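December 2023, notebook, open day

Writing this up while I still remember it, mostly for Byung-chul and Yu-na, who were stuck upstairs with the Biveo people and missed nearly all of it.

We had the round white table over by the windows again. I know, I know, I argued against it in June, and I'm still not in love with the light there. But Seon-mi wanted the visitors to be able to walk up from the door side and stand close, and the back lab has no room for that, so the windows it was. Three groups came through, 25 people on the sign-in sheet, and I think a few more wandered in behind the second group without signing. (Đức, can you fix the clipboard? The pen string came off.)

Our demo was the pharmacy bag thing. Small containers standing on the table, the orange bag, the arm coming in from overhead. The lab next door had their fancy Lasia screens going and I was a bit worried we'd look homemade next to them, but people really do stop for an arm! They stop even if it's just sitting there.

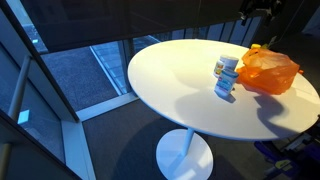 Containers and bag on the table, gripper parked up at the top right.

Notes on the bag. It is a pain, as ever. It's thin and see-through and it never lies the same way twice, and the folds go bright wherever the window catches them. Hervé has been saying for months that we should swap it for a paper one on demo days and I've been saying no, the bag is the whole point. We had this argument again in front of the first group — sorry about that, Hervé — and one of the visitors, a pharmacist, took my side. She said a crinkly bag is what people carry their stuff home in, so if the arm can't deal with that she isn't interested. I wrote that one down!

Questions I got, in no order:

Does it know what the labels say? No, not in this setup. I said so, and got a slightly disappointed look.

What if a kid sticks a hand in? Showed them the stop button and where the tape line goes. Seon-mi wants the tape moved out a good bit before the next one, and after watching the second group lean in I agree with her.

How many tries did it take to teach it? I gave the number from the log, 2,644 recorded picks on all objects, of which 239 have the bag in them. A man from Desura wanted to know why so few with the bag. Fair question. My answer was that every bag pick takes forever to reset and I'm usually the one doing it. He laughed, but I'd like to get that number up over the winter, so if anybody has a free hour please come and bunch up a bag for me.

Can it open a child-proof cap? No. Neither can I, most days.
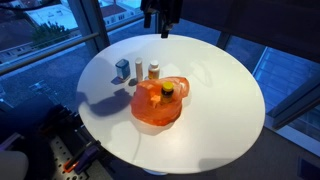
Same table, with the bottle with the yellow lid standing up in the bag. Note the arm shadow on the left half.

About that shadow, Yu-na, you asked me before whether it matters. It does fall right across the tabletop toward the bag, big and dark, gripper shape and all. The second group loved it, one kid did shadow rabbits next to it for ages. For us I'd like to know what it does to the bag detection, and I don't have a clean answer yet. There's also the orange tint under the bag itself, where the light comes through the plastic. Đức thinks the Joo filter handles that one fine and he's probably right, but I want to see it tested on its own, with nothing else changed.

Things that went wrong: I started the second session with the wrong config loaded and had to home the arm twice while making small talk about the view. The speaker battery died. I ran out of the printed sheets before the last group and ended up drawing the camera layout on the back of somebody's parking ticket — he took it home.

Things to do:
Move the tape line (me and Seon-mi)
Print more sheets, and put the contact address on them this time
Shadow test, same poses, lamp on and lamp off
Send the pharmacist the slides, her card is in the top drawer
Ask Hervé nicely about borrowing his stools again

Byung-chul, the leftover cookies are in the cabinet over the sink. Most of the good ones went with the first group.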